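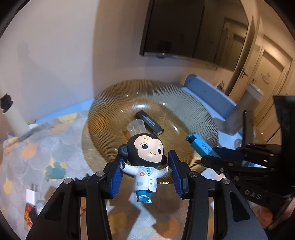
Stonance Junior Testers Club

Would you let a robot hold your toys? Our monkey dentist said yes – well, he didn't say no.

Della is a gripper kit from Nalonlow. It has two fingers with ribbed pads, and ridges help stop things slipping. Squeeze too hard and you squash the toy. Too softly and it's on the floor.

We tried 13 toys and Della dropped four. Napaporn says that beats her brother. The booklet, sadly, is dull. Marks from us: four stars for gripping, two for the booklet.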